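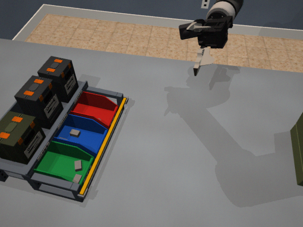
Fig. 2. Bin rack in simulation, arm over the table. Red bin empty, cubes in blue and green.

Week 2 notes, teleop and hand guiding (C. Sanna)

Two ways to show the arm a task:
- hand guiding: you hold the arm and move it, joints get recorded. Real arm only, obviously
- teleop: you drive it from the controller. Real arm or sim, same file format

Sim first for everyone. Groups on Zollel do the cube task, groups on Livden wait for Marisa Melis to reset the accounts (should be done by Friday).

What counts as one demo: start from home pose, pick a cube out of a bin, put it down on the bare bit of table, back to home. Then stop recording. Dont leave it running while you chat, the pauses get learnt too.

16 demos per group, 13 for training, keep the rest back for checking. Vary the start a bit each time. If you clip the front lip of a bin, bin the demo and go again. A slow clean one beats a fast one with a wobble in the middle.

Common trouble last year
gripper closed too early - wait till the fingers are either side of the cube
operator judging height from the shadow - it's soft and off to one side, use the second view insted
speed over 70 percent near the rack. No.

Reading: Gatti handout, section on replay. Replay every demo once before you hand in. Real arm sessions start in May, sign up on the door.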